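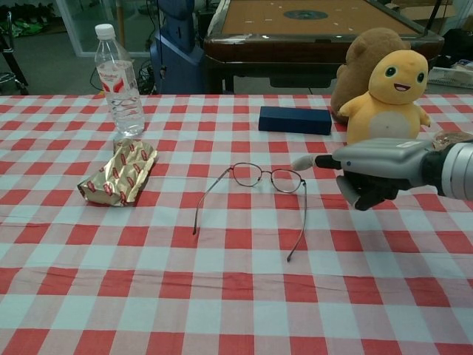
Table 2, glasses next to the fingers

Forum > Work & Jobs > Warehousing, packing, returns
Thread: Anyone else's returns bench getting a robot hand? what happened to your hours

benchmonkey37
Posted 2022-04-10
Right, quick one as I'm on break. Lost property and returns place, Ukmont site, mostly stuff from hotels and coaches. Glasses, toys, chargers, single shoes, you name it. We sort it, match it to the claim, bag it, post it back. They're putting an arm on the small items bench. Pic at the top is from our trial room. Glasses are the thing it's meant to learn first as they're what we get most of.
Been told no job losses. Been told that before at my last place lol. Anyone been through this? What changed, apart from the noise.

pallet_pam
Been through it twice. First thing that goes is the chat. You used to have two on a bench, now it's one person and the arm, and the arm doesn't want to hear about your sister's wedding.
Second thing, the breaks get funny. It doesn't stop so you feel bad stopping. Don't. Take your full break.

Oakhanger
Can't see it sorting glasses any time soon. Thin wire, arms open, legs all over the place. My own kids can't pick mine up without getting thumbprints on the lenses. What's the pick rate?

benchmonkey37
Trial sheet says 20 an hour on a good run. I do that before my tea's cool. But they said same about the label machine and that's now faster than all of us put together so I'm not laughing.

Oakhanger
20 an hour is nothing. You're safe for years.

pallet_pam
He's not safe for years, don't tell people that. Ours was rubbish in February and by summer they'd cut the evening shift. Not sacked, just "not replaced". Three people left, no adverts went up. That's how they do it.

Oakhanger
Three people leaving isn't the robot's fault, people leave warehouses all the time.

pallet_pam
And they used to get replaced. That's my point??

m_magalhaes
Mirela here, I'm a lead at a different firm (Sundden, we do repairs and spares) so take this as coming from the dark side. We put arms on two benches. I'll be straight, hours did change. Earlies stayed the same, lates went down by 7 hours a week across the team. Nobody got let go but if you relied on overtime you noticed.
What got better – wrists. We had two people on light duties from repetitive work and both are back on normal now.
What got worse – the leftovers. The arm gets the easy items, so people get the tangled, sticky, broken ones all day long. We didn't see that coming and should have. If you've got any say at all, ask for mixed work.

benchmonkey37
That's really useful ta. The leftovers thing hadnt crossed my mind. Easy ones are the nice bit of the job. Soft toy with a name tag sewn in, two minutes, kid gets it back, lovely.

fourthirtytwo
Name's from my old locker number, 432, before anyone asks again.
Bit of a different view. I was on a bench for ages and moved over to looking after the arms when they came in. More money, less standing. Training was nine days and half of that was safety. You don't need to be a computer person. You need to be someone who notices when it's about to do something daft. Bench people are better at it than the engineers, because they know what the items do when you grab them wrong.
So ask who's going to mind it. Ask EARLY. At ours the first two who put their hand up got the training and the rest got told maybe next year.

Oakhanger
And how many of you minding how many arms?

fourthirtytwo
Two of us on shift, five arms.

pallet_pam
So five benches, two people. I rest my case.

fourthirtytwo
Fair. Not going to pretend the sums are different. Just saying if it's coming anyway I'd sooner be one of the two.

pallet_pam
Yeah and what about the other ones. Not everyone can put their hand up first.

hsyoon_fits
I do installs (not for Ukmont, for Tronix, so can't speak for your kit). Couple of practical things.
Ask where the stop button will be and who's allowed to press it. Answer should be everyone.
Ask if there's a camera on the arm or bench and who keeps the footage. Sometimes it gets used for timing people. It shouldn't be, and you want that in writing before it's switched on.
Ask what happens to a damaged item. If it bends someone's specs, does that go on the bench's error count, ie yours?
Hyun-seo Yoon, if you want to message me, happy to send the question list we give to sites.

benchmonkey37
Damaged items is a good shout. At the mo breakages go against whoever's logged in on the bench. So that'd be me getting marked down for something with robot fingers. Will be raising that tomorow.

m_magalhaes
Definitely raise it. We gave the arm its own login. Took one email.

Thaweesak_nights
Thaweesak depot, nights. Ours has been in since before Christmas. My honest take is it's alright?? It's slow, it's steady, I do the claims matching now and leave the bagging to it. I like matching more. Talking to customers too, didn't use to do that. Some of the lads hate it as they came in for a job with no phones.
Pay's the same though and the work is harder on the head. That bit grates.

pallet_pam
Pay the same for harder work. There it is.

Oakhanger
Ok I'll give you that one. If the job's changed the grade should change. Get the new job description before you agree to anything.

benchmonkey37
Cheers all. Break's over. So my list – own login for the arm, mixed work, stop button, camera footage, who gets trained, new grade. Meeting's at two, union rep is coming if she can get cover. Will post back after

pallet_pam
Take someone to write it down. Good luck love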